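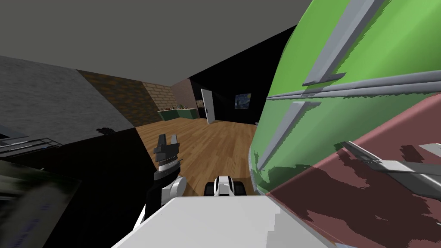 by Ilze Bratkus

How to put new fabric on a drop-in chair seat

Updated 24/12/2019

The drop-in seat is the easiest kind of upholstery and I recommend it to everybody who wants to begin. The seat is a separate board with padding and fabric, and it sits inside the chair frame or is held there by screws from below. You take it out, you do the work on a table, you put it back. You don't need a sewing machine for it.

I learned on the dining chairs from my mother-in-law's apartment in Jatholm. They were made by Juntunen, a small factory which is closed now, and the frames are still very strong, but the fabric was thin at the front edges and one seat had a coffee stain older than my marriage. After these I did chairs for neighbors and for the parish hall, and I wrote down what I do so I would not need to explain it by telephone each time.

What you need

Fabric, a little more than you think. Measure the seat across its widest part and add three inches on each side, then do the same from front to back. For a seat with thick foam, add more.

Batting (the soft white sheet material, polyester or cotton).

Foam, if the old foam is bad. See below how to decide.

A staple gun and staples. I use a hand staple gun from Brurer, the heavy model, and it makes my wrist tired after the second chair. If you have an electric one, be happy. Staples of 14 millimeters are too long for many seat boards, so look at the thickness of your board before you buy. I made this mistake on my first seat and the points came out on the top side, into the foam. I had to pull every one of them out again.

A staple lifter, or a flat screwdriver that you don't love anymore. Pliers. Sharp scissors. Chalk. A dust cover for the underside, black or white, it does not matter.

Choosing the fabric

Take upholstery fabric, and read the label. Curtain fabric looks the same on the roll but it is made for hanging and not for sitting. On a chair used every day, curtain fabric will show wear at the front corners before the year is over. For a chair in the bedroom, where only clothes sit, you can use nearly anything.

For the first time please take a plain fabric or a very small pattern. Stripes are difficult. If you pull one side a little more than the other, the stripe will bend, and every guest will see it. Big flowers must be centered, and when you make a set, they must be centered in the same way on all the chairs, so you lose a lot of fabric.

Velvet has a direction. Stroke it with your hand: one way is smooth, the other way is rough. The smooth direction goes from the back of the seat to the front. With a set of chairs, mark the direction with a chalk arrow on the wrong side of every piece immediately after cutting, or you will have one chair that looks darker than its sisters.

I buy my fabric in Bostard, in the remnant corner, where the ends of the rolls are cheap. One remnant is often enough for two seats. Bring your measurements on paper and also bring a small paper template of your seat, because the shop table is a bad place to do arithmetic.

Taking the seat out

Turn the chair upside down on a blanket. Look at the corners of the frame from below. If there are screws going up into the seat board, remove them and put them in a cup. If there are no screws, the seat is only lying in the frame, and you can push it out with your palm from below. Old seats can be stuck with paint or varnish. Go along the edge with a thin knife and push again, slowly.

Before anything else, write on the underside of each seat which chair it came from. Scratch the same number in pencil on the inside of the chair rail. Old chairs were fitted by hand and the seats are not all the same, even when they look it. Mark also which side is the front.

Removing the old fabric

This is the longest part of the job and the dirtiest. Put down newspaper, wear a mask if the chair is old, and open a window. Lift the dust cover first, then the fabric. Push the tool under the staple, rock it up, and pull the rest with pliers. If one leg of the staple breaks and remains in the wood, hammer it flat. It is better than leaving it to cut your fingers later.

Keep the old fabric in one piece if you can. You can iron it and use it as a pattern for the new one. Often it will also tell you how the first upholsterer folded the corners, and you can copy him.

Sometimes there is one more fabric below, and another one below that. Take all of them off. Each layer makes the seat a bit bigger, and a seat with many layers will press on the frame joints and open them.
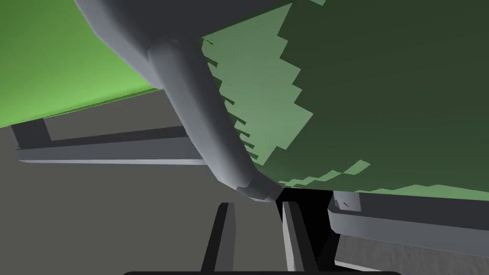
Vacuum the board when the last layer is off and look at it from both sides. If the plywood is separating at the edge, or if there is a crack, have a new one cut from plywood of the same thickness, with the old board as the template. Tell the person at the saw that the fabric needs a little space too, so the board should be slightly smaller than the opening in the frame, enough that a folded piece of your fabric can go in between on each side.

Is the foam still good?

Press it with your thumb and let go. Good foam comes back at once. Tired foam comes back slowly or stays with a dent. If it makes yellow powder on your hand, throw it away, there is nothing to discuss.

For dining chairs I use foam of two inches, in a firm quality. Soft foam feels nice in the shop and after some months you sit on the board. Put the board on the foam, draw around it with a marker, and cut with a long bread knife or an electric carving knife. Hold the knife straight up. If you want a rounded edge, cut the lower edge of the foam at a slant, so that the top edge is pulled down when you stretch the batting over it.

A little spray glue between the board and the foam stops it from moving. Wait 20 minutes before the next step. The glue does not need so much perhaps, but the smell does.

If the old padding is horsehair and it is in good condition, keep it! It is better than anything you can buy today. Pull it apart with your fingers where it has become flat, put new batting over it and go on as below.

Batting

Lay the batting on the table, put the seat on it with the foam side down, and cut the batting so it comes up the sides and just over the edge of the board. Staple it with only a few staples. At the corners, cut away the extra batting completely. Batting that is folded in the corners makes lumps, and the lumps will be there as long as the chair.

If the seat must fit tightly into the frame, stop the batting at the lower edge of the foam and don't bring it around the board. Try the seat in the chair now, before the fabric. It should drop in easily with space around it.

Stapling the fabric

Iron the fabric first. You can't iron it later.

Mark the middle of each side of the board with chalk, on the underside. Fold your fabric in half both ways and make a small cut at each fold, in the edge. These cuts must meet the chalk marks.

Lay the fabric face down, put the seat on it, also face down. Begin at the back. One staple in the middle. Turn the seat so the front is toward you, pull the fabric firmly but not with all your strength, one staple in the middle. Then one side, then the other side. Now turn the seat over and look. Is the pattern straight? Is there a wave? At this moment it costs you nothing to correct it.

When you are content, work from the middle of each side toward the corners, always changing to the opposite side after a few staples. Stop almost three inches before the corner on every side. Smooth the top with your flat hand toward the edge before each staple. The hand on the top does the work, and the hand that pulls only keeps what the first one gained.

If you see small dents along the edge of the seat, you are pulling too hard at the staple points. Take out these staples, relax the fabric a bit, and put them back nearer to each other.

Corners

For a square corner, pull the point of the fabric diagonally toward the center of the board and staple it. Cut away some of the thickness, but never closer to the edge than your staple. Then fold one side in like you wrap a present, and fold the other over it. The fold should lie on the side of the seat and not on the front, so from the front you see a clean edge. Do both front corners as mirror images.

For a round corner, make many small pleats and divide the fullness between them. Put one staple in the center of the curve first, then one halfway on each side, then halfway again. If a pleat can be seen from the top, it is too large – open it and make two from it.

Some chairs have posts that come up through the corner of the seat, and there the board has a notch. Cut the fabric diagonally toward the inside of the notch, stop before you reach it, try, and cut a bit more if needed. A cut that went too far can't be repaired, only hidden.

Finishing

Cut the extra fabric close to the staples. Fold the edge of the dust cover under and staple it all around, a bit inside from the edge of the board. Many people leave the dust cover out. I always put it, it keeps the crumbs of old foam from the floor and the seat looks decent when somebody turns the chair over.

Put the seat in the frame and check that the front is at the front. If it does not go down, don't hit it. Take it out and look for thick folds on the underside, usually at the corners. If there were screws, put them back by hand until they are tight. With a power drill it is easy to go through the board.

Cleaning afterward

Vacuum the seats with the soft brush whenever you do the floor. For spots, use a damp white cloth and press, don't rub. I don't use the protection sprays, but if you want one, try it first on a cut-off piece, because some fabrics turn a shade darker from it.

Keep the cut-off pieces from each job in an envelope with the name of the fabric and the shop. I have such an envelope from a May sale in Bostard, and two years later it let me match a seat that a cat had opened.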